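# Hand-Held Gripper Recording: Questions About the Rules

**Who must follow these rules?**

Every operator who records household tasks for Wevik, whether at the Isberg site or at home. Supervisors follow them as well when they record.

**Do I need training first?**

Yes. New operators complete 34 supervised recordings before working alone. Kai-wen Ng keeps the training register.

**May I wear long sleeves?**

Yes, provided the sleeve does not enter the jaws or the finger joints. Remove bracelets and loose watches.

**How should garments be handled?**

Grip the cloth with the pads only. Do not pull on cords, buttons or zippers unless the task sheet calls for it. If a garment catches in a joint, stop, set both grippers down and free it by hand.

**Is direct sunlight allowed?**

Yes. Do not close blinds or move lamps once a session has begun. Write the change down if the light shifts noticeably.

**How long may I work without a break?**

The limit is 55 minutes. Operators with wrist or shoulder pain must stop earlier and tell their supervisor.

**What may not be recorded?**

Faces, mail, screens and medicine labels. Clear the work surface of these items before starting. A recording that includes any of them must be reported within 7 days.

**Who approves exceptions?**

Evanthia Katsaros reviews all requests. Please submit them in writing and give the number of the rule concerned.

Rules last revised 2020-12-11.
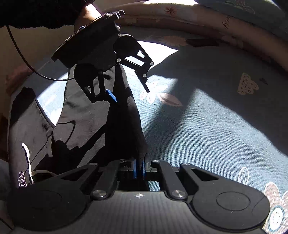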